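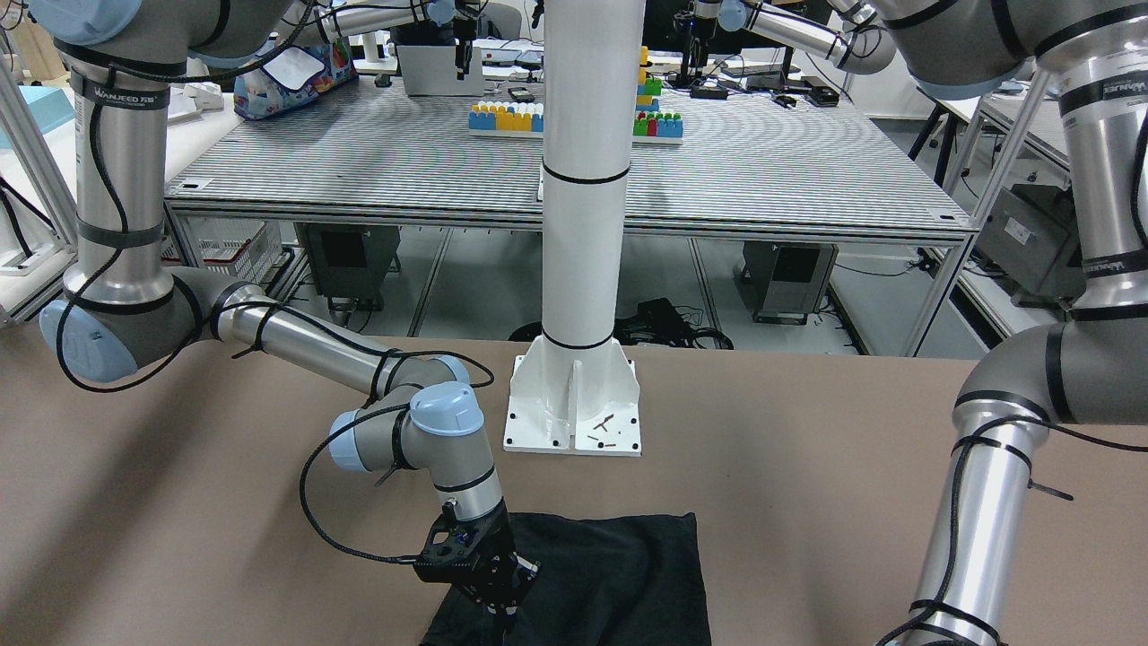 Flillascombe wrote back that we're rinsing too hot and too soon, and that any black will bleed if you hit it with a hot rinse while there's still salt in the cloth. Cold first, they say, cold until you're bored, then hot.

2 Oct 2020

OK, so I read that message before coffee and went straight down to the dye room to argue with it. I've been rinsing hot from the start for as long as I've kept this book. But I had one length of the Trellau cotton left from the May batch, still undyed, so I cut it down the middle and gave their way a fair shot.

Same recipe as last time for both halves. Scoured at 90 (the Bozsik heater got there eventually, grumbling, and I still think the thermostat reads high, somebody please put a real thermometer in it before the next run). Black in at the bottom of the bath, salt in portions, soda ash late. Let it cool down in its own time with the lid on. I stirred more than I usually do, mostly out of impatience, and I think it helped. No pale streaks along the selvage this time!

Half A got my usual hot rinse. Half B got cold, and more cold, and then the hot one. I changed the water on B every 20 minutes and my hands were miserable by lunch.

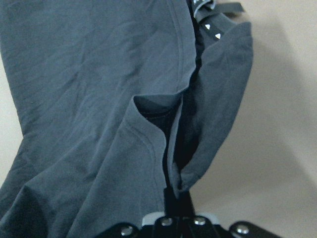
Then the soap-off, both halves in the same kind of soap but in separate pots so they couldn't trade color. A threw a lot of purple right away, the way it always does. B threw a bit of gray and then ran clear enough that I could read the maker's stamp on the bottom of the pot. I went back and checked it again after sweeping up, same result.

Rub test with a scrap of white sheeting, dry and then damp:

A dry, faint. A damp, ugly.
B dry, nothing I could see. B damp, faint, and only if you hold it up to the window.

So fine, Flillascombe wins this one. I'd like to see it on a heavier cloth before I cross out the old instructions on the wall — the canvas holds on to salt like crazy and I can imagine needing a whole day of cold water for it. 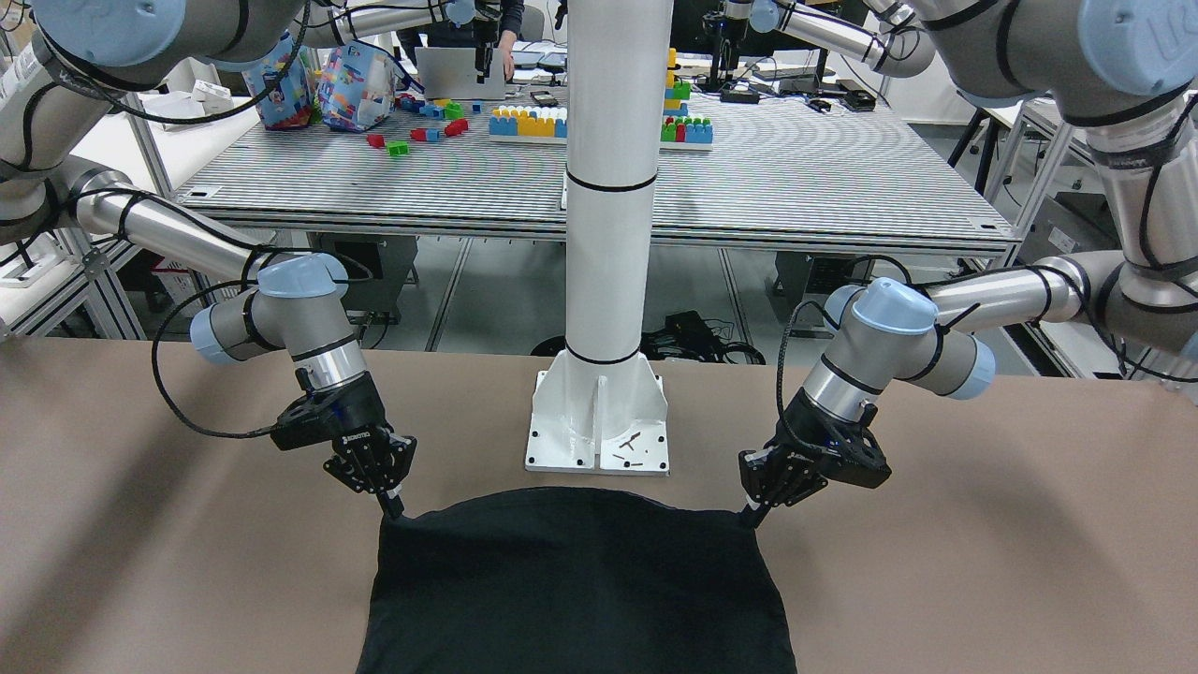 Next question was the Silamine. We've been putting the fixative in after the soap-off every time, out of habit, and I wanted to know what it's doing for us. Cut a strip from each half and ran them in it, 29 grams in the small bath, which is what was left in the tub (REORDER, I put it on the list but the list has been ignored before).

The A strip improved a lot. The B strip came out of the rub test the same as it went in, as far as I can tell, and it feels a little stiffer in the hand. I don't love that for anything going next to skin. I may skip the Silamine on the shirts and keep it for bags and aprons.

Color itself: A and B look like the same black to me under the tube lights. By the door B leans a touch warmer. Could be my eyes, I'd been staring at black cotton since breakfast.
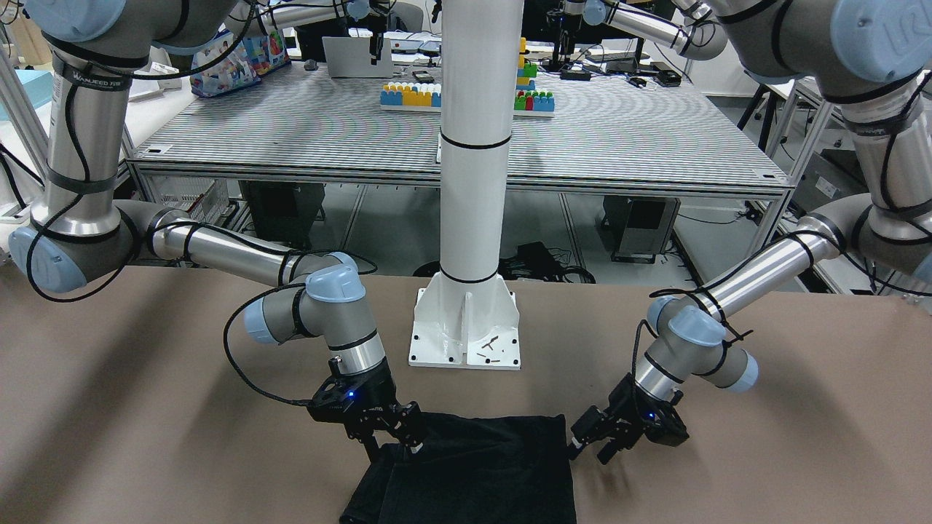
Black cloth, brown tabletop.

To do next time I'm in:
- canvas, cold rinse only until clear, note the time it takes
- thermometer for the Bozsik!!
- wash both halves 2 more times and redo the damp rub
- ask Flillascombe if they use soft water, ours leaves scale on everything

Strips are stapled inside the back cover, B has the notched corner. Please don't borrow the white sheeting, it's the last clean piece.

Dye room notebook | Questions: leave a note on the bench | © 2020 | Back to top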